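Everybody wants to talk about model size. Fine. I want to talk about bottles.

We've been building a bottle-handling set in simulation since September. Arm, crate, tray, gripper. The task sounds like nothing. And the argument in our group, the one that eats every Wednesday, is what counts as a good example. Half the room says more. Just more. Run the script overnight, 3420 episodes, go home. I say most of those are the same episode with a different number on it.

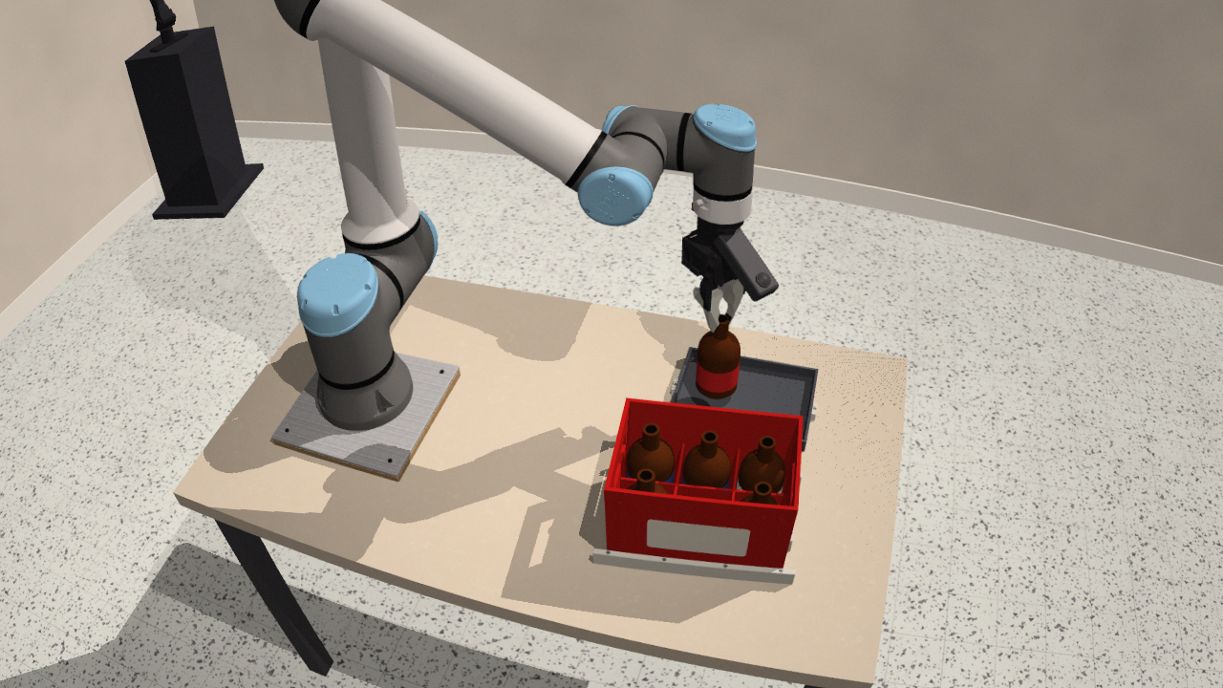

Dretano Manipulation Group — Opinion

Look at what a learner gets out of a pick like this. Neck grasp, bottle upright, crate in front, tray right behind it. Good clean geometry. Now give it 866 of those with the crate in the same spot and the same shadow across the table. What did it learn? It learned the shadow. Maybe the bottle too, hard to say, and that's my complaint. You can't tell from the score. The score will be great.

Macarena Jara disagrees with me and she's not being silly about it. Her point is that a boring base of repeats gives the policy something to stand on, and you add the weird stuff later. Sure. But later never comes. The storage fills up, the deadline moves, somebody trains on what's there. I have watched this happen twice, once on Lenlow and once on Daza, and both times the "variety pass" was a line in a plan and then it was gone.

Simulation makes it worse, becuase it's so cheap to repeat. On a real bench you get tired and sloppy and the sloppiness is data. Hands drift. Crates get put back crooked. In sim you have to pay for sloppy on purpose, somebody has to sit down and write it.
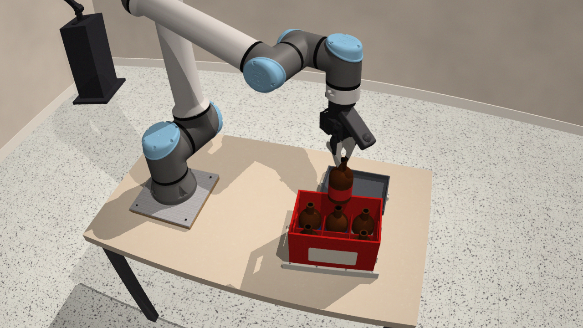 The part over the crate wall

If I could only keep one slice of each episode it would be the stretch near the rim. Bottle up by the back wall, neighbors still in their slots, tray right behind. Small errors matter there. Midair they don't. Yet we sample the whole path evenly, so the learner sees loads of open air and a thin slice of the bit that breaks things.

So sample it unevenly. Start episodes there. Start them badly there — bottle tilted, grip a little high, crate nudged over. Let the arm recover and keep the recovery. My rule on Clikard was 36 bad starts for every 80 clean ones, and I picked those numbers by feel, I admit it.

And please keep the failures. Label them, put them in thier own folder, whatever. A set with no failures in it is an ad.
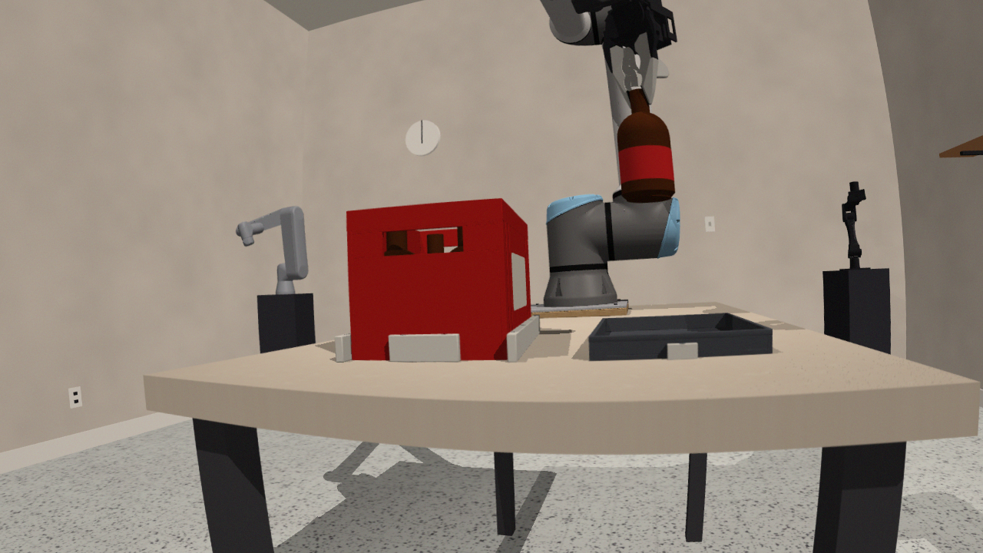 Bottle held by the neck, crate on the left, tray on the right.

Viewpoint is the other fight. From low at the front, the crate hides most of what's inside, and you get a couple of bottle tops through the handle opening and that's your lot. People want to throw those views out as poor quality. No! A robot in a plant is going to have a crate in its way. Train with it in the way.

What I'd cut instead is the near-duplicates. Compare start states, drop whatever sits too close, see what's left. It will be a small number and it will be embarassing. Do it anyway, before you ask for more compute.
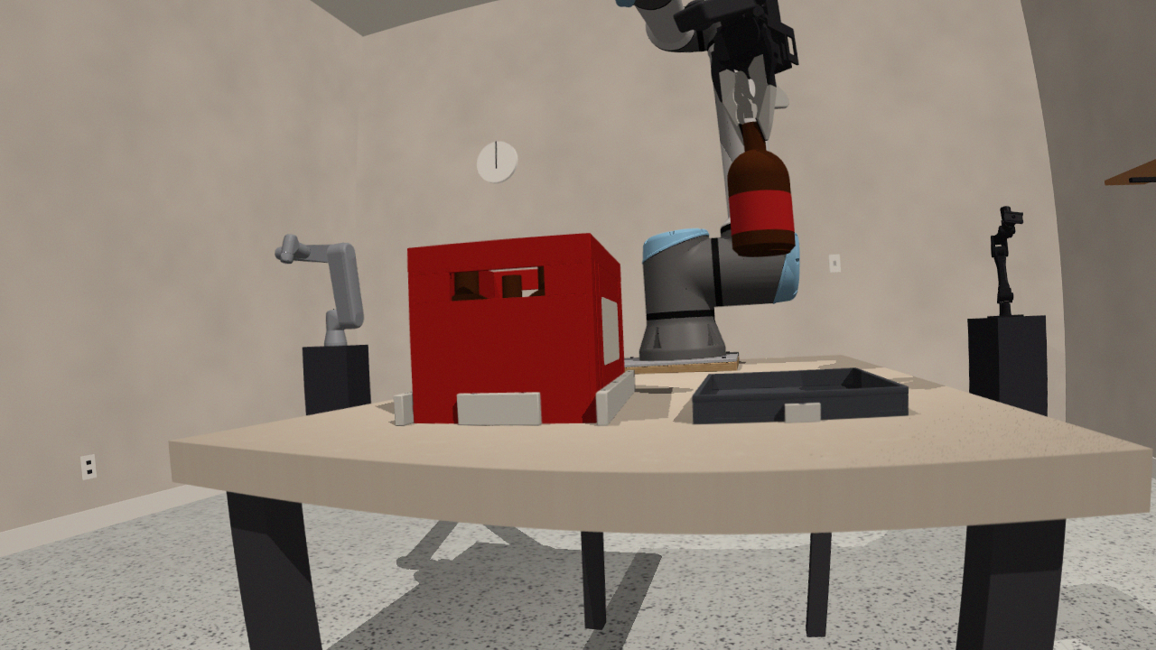
How many examples are enough for one task?
Enough is when a fresh batch with new crate positions stops changing the held-out results. Count distinct start states, and ignore the raw episode total.

Macarena is writing a reply. She gets the next slot, same length, and I've promised not to edit it.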